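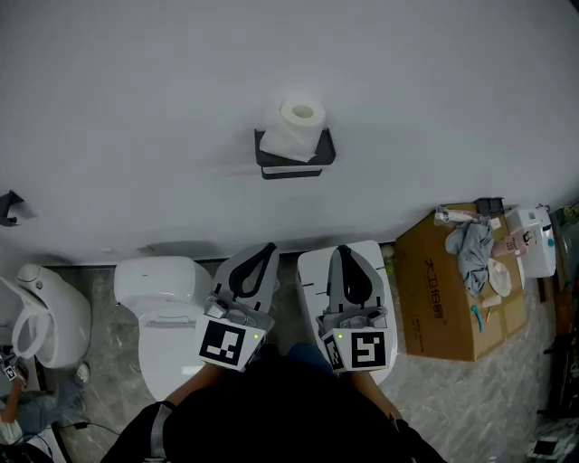

*Four toilets in a row, and one roll of paper up on its black shelf.*

I've been keeping this page going for anyone who is choosing a loo and is as lost as I was! When we took on the little house in Flornbridge I thought a toilet was a toilet – you picked a white one and that was that. Then I started looking properly, and I've ended up with opinions on seat rings.

The row at the top is the one I keep going back to, as you get such different shapes side by side. The one on the far left has its seat ring up, so you can see how oval it is. Its neighbour has a closed, rounded lid and a lovely curvy top to the tank (pretty, and I do like a curve in a small bathroom). Third along has a grey seat area, and the last one has a flat, squared lid, much more my sister's taste than mine.

**On lids.** Flat ones end up as shelves in our house. Somebody puts a book down, then a towel, then a cup of tea. If you have children, get a rounded one and save yourself the bother.

**On the paper holder.** I'm very taken with the black metal one on the wall, with the flat shelf over the roll. I've since found something close to it from Flolar and put it up myself with 4 screws and a fair bit of muttering. The loose end of the roll hangs over the front in the photo, as it should, and I won't be arguing about that again!

**On measuring.** Do it twice. Our space is 92 cm wide between the wall and the door frame, and I'd written down something else entirely. Sreekumar Mudaliar, who fitted ours in the end, wanted the distance from the wall to the waste pipe before he'd talk about anything else – so have that ready.

**On money.** I'd put aside 233 pounds and spent 200 of it on the toilet itself, a rounded-lid one from Tendwood. The rest went on the holder and a new seat hinge for upstairs.

Next up is the basin. I've got my eye on a small corner one by Eskola, and I hope to have it in by April. If you've got one, do tell me whether it splashes.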